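Our robotics club, the second half of the year

2 February 2019

I promised to write here every month and I did not keep the promise. The last post is from September, when we had just received the keys for the room. So I will try to tell what we did, and I hope my English is good enough for it. Some of you wrote to me that you read this blog with a translator, so I try to use short sentences.

The club is now 12 people. Most of them study electronics, a few come from mechanical engineering, and I am still the only one from the language faculty. I came because I wanted to translate the manuals, and then I stayed.

Our project for this year has the name Clinik. It is not for medicine. The name is from the first meeting, where somebody said that old computers come to us like patients, and it stayed on the door. The idea is that a robot arm helps to take apart old desktop computers, so that the usable parts can be given to schools. We will show it at the Vavura student competition. In Vavura each team has 19 minutes at the table, and the judges give points for each part that is removed without damage. There are also points for the written report, and that is mostly my work.

The autumn was slow. We spent many evenings on the arm itself. The cable in the second joint was too short and when the arm turned fully to the left, the connector came out. We ordered a longer one, it was the wrong type, and we ordered again. In the end the older students from the Engelbrecht workshop let us use their crimping tool and we made our own cable. It is not beautiful but it has worked since then.

After this we had the question of how to teach the arm. One group wanted to write all positions by hand. The other group wanted to guide the arm and record the movement. We discussed this for too long, I think. Now we do the second way, and we have 792 recordings on the disk. Many of them are bad. I know this because I am the person who watches them and writes in the table if they are good or bad. It is quiet work and I like it, with tea.
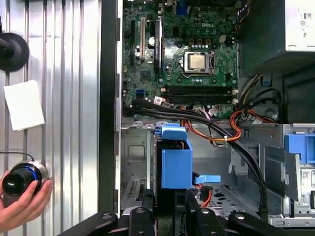
The drive bracket is the part we practice most this winter. It is a good first part for a beginner robot, because in this Dell computer it is blue plastic and most things near it are gray or black, so the eye finds it quickly. The difficult thing is the cables. A thick black bundle goes across the board and down through the drive area, and the orange, yellow and red power wires are twisted into it. For a human hand this is no problem, you push them to the side. The gripper has to come in from the correct angle or it takes a cable also. We agreed to leave the processor and the memory for later, maybe for next year.

I also want to write about Wusov, our small program for naming and sorting the recordings. It was made by two first-year students in the winter break, and before it we used file names like "test_new_new". Now each recording has a date, the part and the name of the operator. It still crashes if you type a letter with an accent, so my own name is written wrong in every file. They say they will repair it.

What is still open: the report has only 2 finished chapters, the table for the transport is not built, and we need more old computers, best with the screws still inside. If you live in our city and have one in the cellar, please write me in the comments. We can come and carry it ourselves.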